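Search tickets Enter keyword or ticket no.

Ticket: Raw import stalls and white balance resets after catalogue move
Product: Detau 
Opened by: Mitali Sikder
Assigned to: Omprakash Awasthi
Priority: Normal
Status: Pending customer

Mitali Sikder wrote:
I teach the post-processing half of a landscape photography workshop in Kurnomville. The catalogue was moved from the internal disk to an external one in February. Imports of up to 500 raw files complete normally. Anything larger stops with the progress bar still showing and no error. Last attempt was 900 files and it stopped at the preview stage. Separately, files edited before the move now open with white balance set to "As Shot". Exposure and crop are kept.

Steps tried: restart, new import preset, different card reader, different cable. No change.

Omprakash Awasthi wrote:
Please send the import log. Also confirm whether the preview cache moved with the catalogue or stayed on the internal disk.

Mitali Sikder wrote:
Log sent. The cache path still points to the old location.

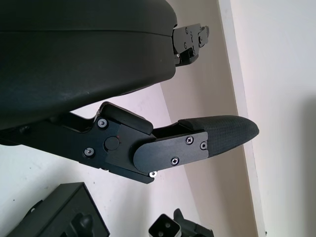 Black housing and bracket, pale wall behind.

Omprakash Awasthi wrote:
Received. The log shows the cache volume reaching its limit during preview building. The limit is set to 30 GB and is not raised when a catalogue is moved. The import waits for space that is never released, which explains the missing error.

1. Close Detau.
2. Open Settings > Storage and set the cache path to the external disk.
3. Delete the old cache folder. Do not delete the folder named "sidecar".
4. Reopen and import a batch larger than 500.

The white balance fault is a separate matter. Please list the camera profile used on the affected files.

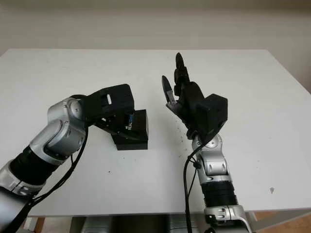
Profile is Wumer Neutral on all of them. Files using the standard profile kept their white balance. I have done steps 1 to 4 and the 900 files imported in one pass.
Mitali

Omprakash Awasthi wrote:
Import fault closed. Wumer profiles are stored per user and are not copied with the catalogue. If the profile is missing, Detau falls back to "As Shot" but keeps the old values in the sidecar. Reinstall the profile, select the affected files, then choose Metadata > Read from sidecar. Do not save metadata first, as that overwrites the old values.

Mitali Sikder wrote:
Worked for all but 13 files. Those had been saved after the move.

Amna Jafri wrote:
Taking this over from Omprakash. The 13 can be restored from a catalogue backup made before the move, if you have one. Please attach it, zipped, without previews.

Last updated: 2020-07-07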